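Getberg College opens evening route into care work

Getberg College will offer its certificate in health and social care as an evening course from October, after a trial at its Jornow site filled all 42 places.

The course runs for 30 weeks. Students attend two evenings a week and spend the rest of their study time on placement with a local care provider. Classes start at 6.30pm so that people already in daytime jobs can take part.

The college had 331 enquiries about the trial, most of them from adults who had not studied since leaving school. Applicants do not need previous qualifications but will be asked to sit a short reading and maths check before they are given a place.

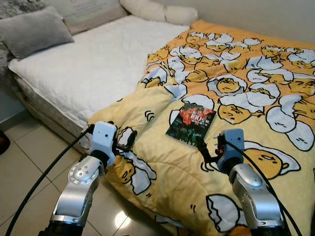
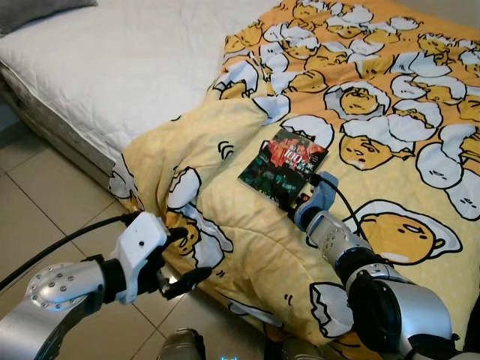
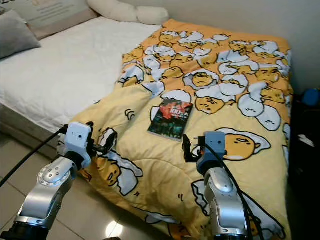
A bed with a yellow cartoon-print cover and a white quilted mattress layer.

Placements will be arranged through Zalari, which runs home care services in the area, and the Cai day centre. Students who finish the course can go straight into the second year of the college's diploma or apply for paid posts with either provider.

Fees have been set at 1000 for the full course, payable in instalments. Help with travel and childcare costs is available to those on low incomes.

An open evening will be held at the Jornow site in September, from 5pm to 8pm. Booking is not needed. Application forms are available from the college reception and must be returned before the end of that month.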